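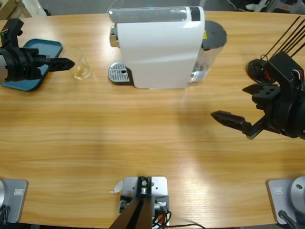 **Figure 2.** The two-arm set-up during the coffee task, with the tray and glass on the left and the capsule machine at the back.

### 3.2 Collecting the demonstrations

All demonstrations were given by remote control. The operator sits at a second table and moves a pair of small leader arms, and the two arms in Figure 2 follow these movements. We first tried to guide the arms directly by hand, but the operator's body often hid the glass from the camera, so we gave up this method after the pilot in November.

Two operators took part, and together they recorded 236 demonstrations. Of these we kept 204. A recording was removed when the glass fell, when an arm touched the table hard enough to stop the motors, or when the operator paused for too long - the last case was the most common. For training we used 165 recordings and held back the others for testing.

The glass is transparent and therefore difficult to see in the camera view. Both operators reported that they judged its position mainly from the edge of the tray, and they closed the gripper more slowly near it.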